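Minor league update from the Denik bleachers: the home team has reported for spring practice, and so has the rain. The infield is now a pond with bases.

Workouts moved to the parking deck behind the old Plurwood store. Grounders come off concrete a lot faster than off grass. Our shortstop has discovered religion.

Two pitchers threw off a ramp meant for minivans. Downhill, everybody has a great fastball.

Capacity at the park is 3000, by the way. Attendance at the parking deck was me, a guy looking for his car, and Nneka Afolabi, keeping score of a practice.

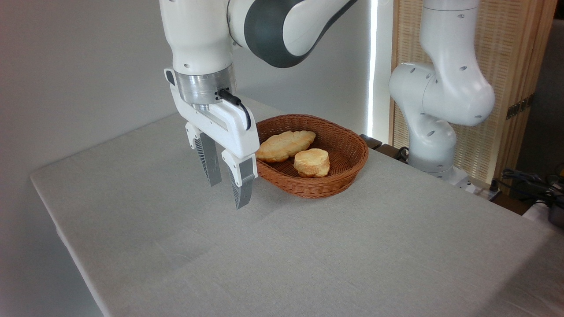
Rocío Sosa replies that the deck is still better than the year they trained in the Iyamu bus garage and lost every ball under a bus. Fair point — I had blocked that out.

Manager says they'll be back on real dirt by April. He said that last year too, and we opened on the road for 2 weeks.

Anyway, batting practice is at 4 tomorrow, level three. Take the stairs. The elevator is where they're keeping the catchers' gear.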